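Date: 02/02/2020
Subject: Re: [small-parts] Going paperless with the spares inventory
To: small-parts list

On 02/02/2020, a list member wrote:

> We moved the whole spares list over to Flilonent last month and I can't
> recommend it enough. You tag each drawer, scan the tag with your phone,
> and the stock level updates itself. We used to lose half a morning
> hunting for the right screws. Grarach sells the tags in packs of 1000
> so the cost per drawer is next to nothing. Has anyone else on the list
> made the jump? I think the days of the paper card are over.

I haven't made the jump, and after reading this I'm still not sure what I'd be jumping to.

First, the stock level does not update itself. Somebody takes a handful of washers, and then somebody has to pick up a phone, scan the tag and type in how many they took. That's the same job as writing on a card, with a battery in it. If people in your shop weren't filling in the card, I'd like to hear why they're now filling in the phone. My guess is that they are doing it because it's new. Ask me again in a year.

Second, the price. Yes, the tags are cheap by the pack. I have 307 drawers, so I'd be buying a pack of 1000 and keeping most of it in a box, which I suppose would need a tag too. The tags were never the expensive part anyway. What does Flilonent charge once the 30 day trial runs out? I went through their site twice and all I found was a button asking me to talk to sales. In my experience a price you have to ask for is one you won't like.
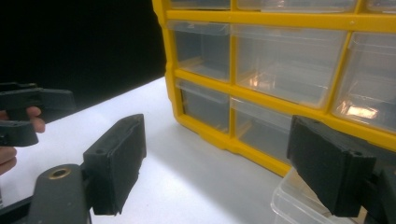

Third, and this is the one that bothers me most, what happens when you want to leave? Some of you will remember Menen. We put everything into it at the old Guzmán building, every bearing and every fuse, and when they shut down we got 2 weeks' notice and an export file that opened as one long column. The part numbers with leading zeros had lost them. I spent most of a February putting that back together from the paper cards, which we had luckily been too lazy to throw out.

I'm not against computers. I keep a spreadsheet – drawer number, part, supplier, reorder point – and I print it when it changes and tape it up by the door. The cards stay in the drawers. When a drawer gets down to the card, the card goes in the tray, and whatever is in the tray gets ordered. It has worked through two moves and a flood.

As for the half a morning spent looking for screws, I'd put that down to labels. Big print, part number first, same spot on every drawer. If the old labels were faded or missing and you put on new ones along with the tags, then you changed two things at once and you're giving all the credit to the one with the monthly fee.

So, some questions before I'd call the paper card dead. How far off is your count if you pick ten drawers and check them by hand? Who scans when the person who set it up is on vacation? Can you get a plain text export today, and have you opened it?

If the answers are good I'll read them with interest. Please post them to the list and not just to me, as I know a couple of shops on here are looking at the same trial.

--
small-parts mailing list
To unsubscribe, send a blank message with "unsubscribe" in the subject line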